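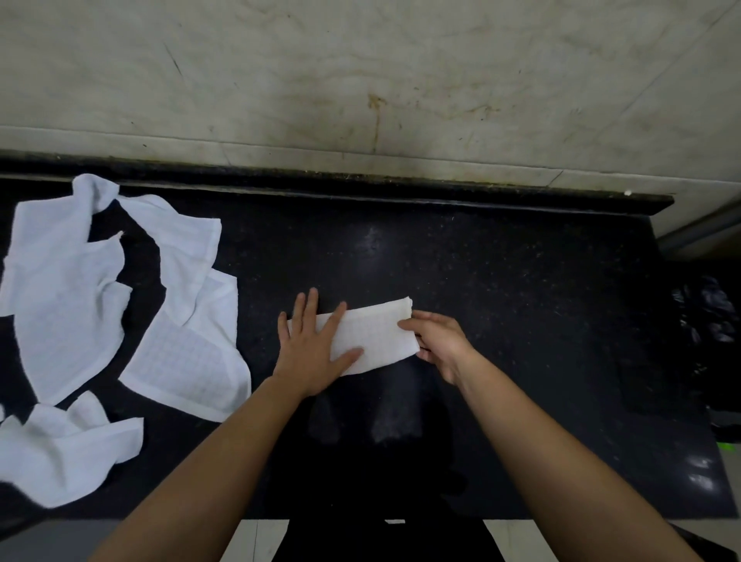

**Figure 2.** Folding a waffle-textured towel on a countertop, one of the short tasks grouped under "laundry, other" in the Skurkine list.

## 4. What the diaries can and cannot tell us about small tasks

The claim we want to examine is now repeated so often that it has stopped being argued for. It says that people greatly overstate the time they give to housework when asked in a general question, and that a time diary puts this right. The first half may well be true. We are less sure of the second, at least for the kind of work shown in Figure 2: short jobs, done between other jobs, and often forgotten by the evening.

Our doubts began with the Mikville and Bomeneck diaries, which many readers will know from Deschamps's report. The survey ran in two waves and produced 2,256 usable diary days. Each person filled in a booklet divided into equal time slots, with one column for the main activity, one for anything else going on, and one for who was present. Coders then matched the written entries to the Skurkine list. The report treats the result as a record of what people did. We think it is safer to treat it as a record of what people thought worth writing down, and then of what a coder made of it.

### 4.1 The problem of the slot

A diary slot has to be filled with something. If a person spends most of a slot cooking and a small part of it putting clean linen away, the main column will say "cooking". The linen may appear in the second column, but only if the person remembers it and thinks it counts. In the Mikville booklets the second column was left blank far more often than the main one, and the report reads this as a sign that people were mostly doing one thing at a time. Anyone who has run a household will find this hard to accept. A blank cell can mean that nothing else happened, or that the person was tired of writing, and the booklet gave no way to tell the two apart.

Deschamps is aware of the point and answers it by saying that small tasks are lost evenly, so that comparisons between groups still hold. We could find no test of this in the report or in the appendix. It would be true only if small tasks were shared evenly in the first place, and that is one of the things the survey was meant to find out. If one adult in a home does the long, easily named jobs (mowing, a weekly shop) and another does the short ones, the booklet will favour the first every time. The error then has a direction, and a larger sample will not remove it.

### 4.2 The problem of the code

Laundry is split into four codes in the Skurkine list: washing, drying, ironing, and "laundry, other". The last of these takes in sorting, folding, carrying, mending and looking for things. It is an odd mixture. Masson, who reworked the list for the second wave, defends it on the grounds that people do not describe these tasks with any care, so that finer codes would only pretend to a detail the diaries do not hold. This is a fair argument, and we would accept it if the category were then left alone. It is not left alone. The main report uses "laundry, other" to support the statement that folding and putting away "take up little of the day", a finding about folding drawn from a code that cannot separate folding from anything else.

There is also the matter of entries that were never coded as laundry at all. The published notes give several examples of written entries sent to other headings. "Sorted upstairs" became tidying. "Towels" on its own became unspecified housework. "Telly, did the basket" became television, with the second activity dropped as unclear. Each choice can be defended. Taken together they move time out of laundry and into broader headings, and in the last case out of housework altogether. The notes say that coders agreed with each other to a high degree, and we have no reason to question that. Coders who follow the same rule will agree whether the rule is a good one or a poor one.

### 4.3 Did the second wave help?

The second wave was meant to deal with some of this. It was carried out in Bomeneck in February, using the Huet booklet, which adds a prompt at the foot of each page asking whether any small jobs have been left out. Reported laundry time went up. Masson takes the rise as proof that the prompt worked and that the new figures are close to the truth.

We would be slower to say so. The two towns differ in ways that matter here, and so do the two waves. Winter washing takes longer to dry and is handled more often on the way, being moved from rack to radiator and back again. Bomeneck has more large households than Mikville. A prompt may also lead people to add things they did not do that day but feel they usually do, and this is exactly the fault that diaries are supposed to cure. The rise could come from any of these or from all of them at once. Without a group in the same town, in the same month, filling in the old booklet, there is no way to choose. Such a group was planned and later dropped, for reasons the report does not give.

It might be said that we are asking too much of a modest survey. Perhaps so, but the survey has not been put to modest use. Later papers quote its laundry figures without the notes, and in at least one place they are set beside figures from general questions as though the gap between them measured exaggeration. A gap of that sort shows only that two methods disagree. It does not show which of them is wrong – and both may be.

### 4.4 Would watching people be better?

A common reply is that direct observation would settle the matter. It would settle part of it. An observer can time a task from start to finish and does not depend on anyone's memory. Even so, someone has to decide where the task starts. Folding a towel might be timed from the first touch to the last crease, or from the moment the linen is fetched to the moment the cupboard door is closed. These give very different answers, and the choice is made by the researcher before any timing begins. People who are being watched may also fold more neatly than they otherwise would, or stop sooner to be polite to the visitor. We know of no study of household linen that deals with either point in a way we found convincing.

Nor would observation reach the part of the work that people complain about most, which is keeping track of it: knowing that there are no clean towels for the morning, or that a load has been sitting since lunch. A diary misses this because it has no column for it. An observer misses it because there is nothing to see. Deschamps suggests in a footnote that such thinking is "largely covered" by the general question, and that this may be why the general answers are higher. We agree that it may be. If it is, then the general answers are higher for a good reason, and the case for preferring the diary is weaker than the rest of the report allows.

### 4.5 How we use the data in this paper

For the analysis that follows we keep the diary days from both waves but do not combine them. "Laundry, other" is reported as a single heading, and no statement is made about any one task inside it. Slots with a blank second column are treated as missing for second activities and are left out of any count of people doing one thing at a time. This makes our tables thinner than those in the original report, and several of the differences between adults in the same home can no longer be estimated with useful precision. Where that happens the cell is left empty and marked as such in the table notes.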